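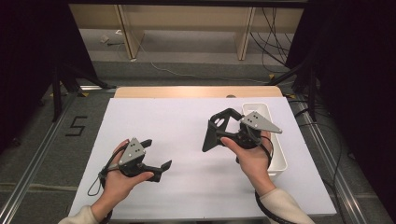 Unit 4 covers covering and protecting a work surface: choosing a sheet, laying it, keeping it flat, and taking it off again. It comes before the folding and wrapping units because most of the faults we mark down in those units start with the table. A sheet doesn't have to reach every edge to be useful. On a rectangular table with rounded corners, a large smooth white sheet can cover most of the top and leave a narrow strip of the light wood showing along the far edge, and that strip gives you a line to square the sheet against. If the strip is wider at one end than the other, the sheet is crooked.

Bring these notes to the Friday session. Raimonds Siliņa takes the practical, and he will expect you to have read as far as "Laying the sheet."

## Terms used in this unit

**Near edge.** The long edge you stand or sit at.

**Far edge.** The long edge opposite.

**Margin.** Any part of the tabletop left uncovered on purpose. A part left uncovered by mistake is a gap.

**Drop.** The part of a sheet that hangs below the tabletop. On a work table the drop should be short or there should be none. A long drop gets caught on belts, chair arms and drawer handles.

**Working area.** The part of the covered surface you can reach without leaning. For most people this is a good deal smaller than the table.

## Choosing a sheet

We stock three kinds in the practice room. They are on the shelf by the door, rolled, with the name on the end of the roll.

| Sheet | Surface | Use it for | Avoid it for |
|---|---|---|---|
| Tamum | smooth, wipes clean | sorting, assembly, paper work | hot items |
| Waltum | slightly rough | folding cloth, wrapping | glue, paint |
| Cestar | soft, padded | glass, polished parts | cutting, anything with grit |

Color matters more than students expect. A plain white sheet shows dark screws, thread ends and pencil marks right away. It is poor for white thread, clear film and thin paper, so for those use the gray side of the Waltum. Patterned sheets are not used in this course.

Check the sheet before you lay it. Run your palm over both faces. Fold lines will usually relax in a few minutes if the sheet is turned face down. A hard crease will not, and a sheet with a hard crease in the working area should go back on the shelf with a paper tag on it.

## Preparing the table

1. Clear everything off, including things you plan to put back.
2. Wipe the top with a damp cloth, then a dry one.
3. Feel along the edges for splinters, dried glue and tape residue. Scrape residue with the plastic scraper only.
4. Check that the table does not rock. Use the feet to adjust it. Do not put folded card under a leg.

Allow 4 minutes for this. Crumbs left under a smooth sheet show up as bumps, and a small part set down beside a bump will roll.

## Laying the sheet

Two people can do this faster, but you will be assessed on doing it alone.

1. Set the roll at the left end of the table, loose end to the right.
2. Hold the loose end down with your left palm and walk the roll out with your right hand. Don't pull the sheet across the table.
3. Decide on your margin. In the practice room we leave it at the far edge only.
4. Square the far side of the sheet against the far edge of the table. Look along it from one end, not from the middle.
5. Smooth from the center outward with the side of your forearm. Fingertips leave ridges.
6. Clip at the two near corners if the sheet has a drop there. If it has no drop, use low-tack tape underneath.

Rounded corners need a little care. A square-cornered sheet set flush with a rounded table corner leaves a small point of material sticking out past the wood. Either fold it under or move the sheet in until the point sits on the table.

## Working on the covered surface

Keep sleeves clear of the sheet where you can. Long sleeves drag light items toward you when you draw your arms back. Push them up or fasten them at the wrist.

Cords should leave the table by the shortest way and should not lie across the working area. A loop hanging over the near edge is easy to catch with a hip or a knee, so look for one before you stand up.

Lift things and set them down. Sliding them moves the sheet, and after a dozen small slides the far margin will be visibly uneven. When that happens, stop and square it again before going on.

## Clearing

Pick up loose parts first, then brush debris toward the center of the sheet. Lift the two short ends together so the debris stays in the fold, and carry it to the bin. Wipe the sheet and let it dry fully before rolling. Roll with the work face outward, which helps it lie flat next time.

## Exercise for Friday

Work at tables 14, 18 or 23. The other tables are being used by the evening group.

- Lay a Tamum sheet alone, with a far margin only.
- Have a partner measure the margin at both ends and write down the two figures.
- Sort the mixed tray on the sheet without re-squaring it.
- Measure the margin again.
- Repeat with the Waltum sheet.

Write up the four pairs of figures in a table and add a short paragraph on which sheet moved more. One page is enough.

Reading: Stankevičius, the chapter on table coverings, skipping the part on banquet cloths. Copies are in the cabinet under the window. Sign the list when you take one.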